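Simulated kitchen bench, curved fingers vs parallel jaws
Board: Grippers and end effectors

marblehead56
Fri 6 August
Right, I've finally got the microwave task running in sim with both hand models and I could do with some opinions before I spend money. The choice for the real arm is the Duman parallel jaw or the Eteck hand with the curved fingers. I've been running the curved ones on the simulated kitchen counter all week and I've grown rather fond of them, but the door is a pain whichever way I come at it. I've set 300 episodes going for each hand and I'm not through the second lot yet.

tinplate_tam
What's your camera doing? If it's only the overhead view I'd worry about that before the fingers. My lot at Nultton swore by top-down until we tried anything with a door on it.

marblehead56
Overhead only at the moment, yes. I know, I know. Two grabs from the curved-finger runs so you can see what I'm on about:

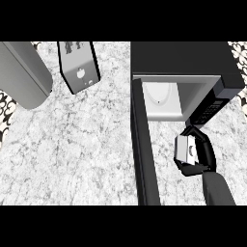

Block held by the open microwave in the first, gripper up against the door in the second.
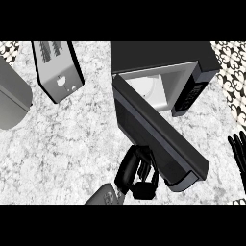
Anyway, my gripe is with the wrist. The controller wants to come at everything from the same side and I end up with the forearm in a daft pose before I've even started on the door. With parallel jaws I can at least guess where the contact will be. With the curved ones I get a lovely secure hold on small things and then no idea at all which bit of finger is touching what on a big flat edge.

slowservo
I'd go for the Duman every time. Two flat pads, one number to tune, go home for tea. Curved fingers look great in sim because the contact model is being kind to you. We had a set on the bench in Cerkorbridge in January and they let go of anything with a square corner as soon as the arm sped up.

ottoline_k
Disagree with slowservo there! Square corners are fine if you close slowly and let the fingers settle before you lift. What closing speed were you running? I use a curved set on a rig at home and the only things I drop are the heavy ones (and one mug, which I'm still cross about).

slowservo
Full speed, as it came out of the box. I'm not babysitting a gripper.

ottoline_k
Well, there you are then.

tinplate_tam
Can I drag this back to the camera — if marblehead can't tell which part of the finger is on the door from above, a different hand won't fix that. Stick a virtual camera on the wrist, rerun 200 of them and compare. It costs you an evening and no money.

marblehead56
Fair point. I'd been putting off the wrist view as it slows the rendering to a crawl on my machine. Might drop the resolution and leave it going overnight. @ottoline_k what are you using for your slow close, a straight ramp or something cleverer?

ottoline_k
Straight ramp, then a pause of 3 control steps before the lift. Nothing clever. Try it on the block first and leave the door till you've got the wrist view in, otherwise you'll be changing two things at once and you won't know which one helped.

slowservo
And run the Duman with the same settings, please, or I shall moan about it.

marblehead56
Will do, same start poses and same seed for both. I'll put the numbers up in this thread once the wrist camera runs are finished.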